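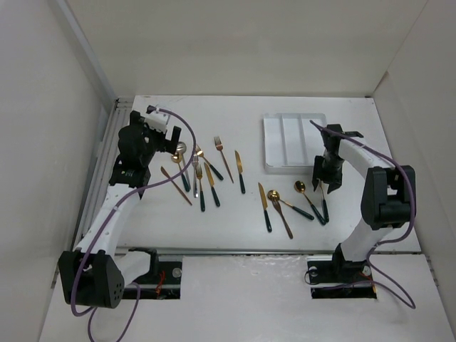 How I Sort Out a Messy Silverware Drawer (and Keep It That Way)

By Nighat Virk
April 6, 2020
5 minute read
Print | E-mail

I've been meaning to write this one up since October, when my sister opened my silverware drawer looking for a teaspoon and came back with a corn holder. It was bad in there, you guys. I had half a set from my wedding, half a set from a yard sale, and a few fancy colored pieces I bought one at a time because I can't walk past a gold spoon. If your collection is a mix like mine (silver ones, rose gold ones, the odd green handle), you can still have a drawer that makes sense. It takes me under an hour, coffee included.

What you'll need

- A cutlery tray (mine is plain white plastic)
- A clean, clear stretch of table or counter
- A dish towel
- Dish soap and a damp cloth
- A small box for the stuff that's leaving
- Drawer liner, if you like it

Step 1: Dump it all out

Take every last piece out of the drawer and spread it on the table. Don't stack it up, just scatter it! You want to see all the handles and all the ends at once. I pull the tray out too and park it toward the back of the table so it's handy but not hogging my space.

A light-colored surface is great for this. On my old dark wood counter I kept losing the butter knives.

Step 2: Clean the tray and the drawer

I always think mine will be fine and there are always crumbs. Shake the tray over the trash, wash it in warm soapy water, and go into the corners with a cotton swab or an old toothbrush. Wipe the drawer with a damp cloth and leave it open while you do the next part so it dries out.

If you're using liner, measure the drawer now. My drawer is a weird shape at the back - thanks, previous owners - so I trace the old liner onto the new one and cut a hair inside the line.

Step 3: Split it into loose piles

Start with two piles: things you use every day and things you don't. Don't worry about forks versus knives yet. I used to sort by type first and I'd end up with a beautiful row of spoons, most of which I never touched.

The everyday pile on my table was mostly my Botden forks and the big soup spoons. The other pile had a Rukon cheese knife I'd forgotten I owned, three baby spoons (my baby is eleven) and a souvenir teaspoon from a town I've never been to.

Step 4: Now sort by type

Go through the everyday pile and put forks with forks, knives with knives, and so on. Lay them side by side with the handles pointing the same way. This is where you'll spot a bent tine or a loose handle, so check as you go. Anything wobbly goes in the box.

Should you match the colors? I tried it. I gave the gold its own slot and it looked gorgeous for four days, and then my husband unloaded the dishwasher. Now all the spoons live together, whatever color they are, and I kind of love the mix.

Step 5: Load the tray

Forks on the left, then knives, then spoons, same as a place setting. Teaspoons go in whatever slot is shortest. Put the handles toward you and, with sharp knives, keep the blades all facing one way (steak knives get a sleeve in our house).

If a slot is so full that things slide over the divider, take a few out. I keep my extras rolled up in the dish towel on a high shelf for when company comes.

Step 6: Deal with the box

Don't let the box sit in the hallway. Mine sat there for ages last time and slowly emptied itself back into the drawer. Donate the good pieces and keep one old spoon for the garden.

A quick note on care

Colored finishes can be fussier than plain stainless, so check what the maker says before they go in the dishwasher. I hand wash mine with a soft sponge and dry them right away. Skip the steel wool!

I redo the whole thing twice a year now, and in between I just shake out the crumbs when I notice them.

Related

- My Fourie Spice Rack, One Year Later
- How to Fold Dish Towels So They Stand Up
- Avia Drawer Liner: Is It Worth It?
- What I Keep Under the Sink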